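Rounded rigid pads or soft ones on hand-held grippers, for bowls?
Posted in Grippers and End Effectors, September 19, 2021

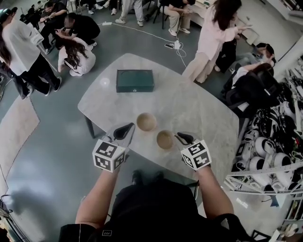
We've been trying two sorts of finger pad on our hand-held grippers and I'd like someone to tell me which of us is being daft. The job is dull on purpose: pick up a bowl, put it down somewhere else on the table, pick up the other bowl, repeat until lunch. The grippers have the usual marker cubes over the wrists so the overhead camera knows where each hand has got to.

Set A has the rounded black pads that came with the kit from Zatska. Set B has softer pads we bought from Puvex, which grip like a toddler and collect fluff like one too. We did 183 picks with each set, same bowls, same people, swapping over halfway through. With the Zatska pads we had 28 slips. With the soft ones we had 6. My colleague says case closed, order more soft ones.

I'm less sure. Nearly all of the slips came when someone pinched the rim at an angle, and with the soft pads people seemed to slow down and take more care, possibly because the pads feel so odd. Also the soft ones sag a little on the way in, so the recorded gap between the fingers doesn't match the gap the arm will see when it plays the movement back. The arm, being an arm, does exactly what it's told and closes on fresh air.

So: do I put up with the slips, or put up with the sag? Budget is what you'd expect. Replies involving a new arm will be read with interest and then ignored.

Bodo_in_Pornach

Ghassan Nasrallah
Accepted by the poster

Keep the rigid pads, at least until you've measured the sag. I went through the same thing in June and lost most of the month to it.

Your slips tell you about the person holding the gripper as much as about the pad. Take the 28 and sort them by who was holding it and whether it was the left or the right hand. When I did this with ours, one person's left hand was to blame for most of the misery, and it was my left hand. A bit of practice at coming in square to the rim fixed more than any pad did.

For the sag, close the gripper on something hard of known width, write down what your tracking says, then do it again with a firm squeeze. If the two readings differ by the same amount every time you can simply subtract it. If they wander, that pad is no good for recording, however nice it feels. Ours wandered. We had them on for 3 days before I noticed, and every file from those days went in the bin.

One halfway house is a thin rubber skin glued over the rigid pad. It has far less give than a full soft pad and a good deal more bite. Replace it when it goes shiny. Don't use the glue that says it works on everything, as you'll want to get the skin off again.

And do check that your marker cubes don't shift when people squeeze hard. A loose cube looks very much like a saggy pad in the numbers, and I've blamed the wrong one before.

mittwochmann

Just buy the Matos ones. Had them ages, never dropped a bowl. Not tried them on a hand-held though, ours are bolted to the arm, and we mostly do boxes.

Tilly_R

Did you swap pads in the same order for everyone? If the whole lot of you used the rigid ones first, then by the time the soft ones came out you'd all had a morning's practice at picking up bowls. I'd run it again the other way round before ordering anything. Dull, I know.

I'd also look at your bowls separately. A rim with a proper lip forgives a lot, and a plain one doesn't forgive anything. We got two quite different answers for the same pad that way and had an argument over it that was only settled by the kettle.

Comments on this reply

Bodo_in_Pornach: We did swap, but in the same order for all of us. Oh dear. Running it backwards on Tuesday. Also sorted the slips as Ghassan suggested and would prefer not to say whose hand it was.

Ghassan Nasrallah: Left or right?

Bodo_in_Pornach: Both.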